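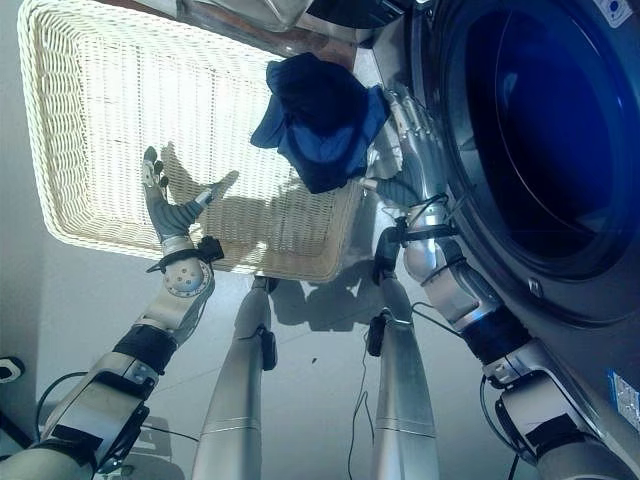

Cilladthorpe review: a slow, cozy shooter with a wonderful map and a rotten save system

July 13, 2024

I have a soft spot for shooters that look like they fell out of a box in somebody's closet, so when Cilladthorpe popped up in a spring sale back in April I bought it on the strength of two screenshots and the title music. I meant to play for an evening. My clock now reads 39 hours, and a fair chunk of those were spent wandering back through levels I'd already cleared just to poke at the walls.

The setup is simple enough. You arrive by barge at a drowned market town, the bells are ringing, and everyone who should be at home is up on the roofs with a crossbow. There's a story told through letters and parish notices, and I read every one of them, but you could skip the lot and still have a grand time.

What the game does best is its map. The whole town is one connected place split into 8 districts, and you're forever opening a gate and finding yourself behind the bakery you passed three hours ago. I love that feeling! The canal district, Wilby, is my favorite by a mile. You can flood it or drain it from the lock house, and each water level opens up different cellars and attics. I must have gone back and forth a dozen times – and I still missed a key that was sitting on a windowsill.

Shooting feels good too. The starting pistol is weak and a bit sad, but the Flukwood, a double-barreled thing you dig out of a churchyard, has a great heavy kick and a reload I never got tired of watching. Ammo tops out at 255 shells, a number that will make older players smile, and on normal difficulty I was never close to it. On hard you'll be counting every one. The later crossbow upgrades are less exciting, and the fire flask is so slow to throw that I mostly forgot I had it.

Now for the grumbling. You can only save at the lamp posts, and some of the lamps are very far apart. The boss of the seventh district, Ogura, comes at the end of a long climb up a windmill with no lamp anywhere on it, and I made that climb more times than I care to admit before supper. The fight itself is terrific, all spinning sails and bad footing, so it's a shame that I'd stopped enjoying it by the time I won. A single lamp on the top landing would fix it.

The menus are fiddly with a controller as well, and the text in the letters is tiny on a television. I ended up moving to the desk for the second half, which suited the game better anyway.

My final score at the end screen was 1,422, which the game tells me is the rank of Deckhand. I'm going back in on hard next week to see if I can do better, and I've got that Wilby windowsill written down this time. If you like old shooters and don't mind repeating yourself now and then, buy it – full price is fair, and it goes on sale fairly often.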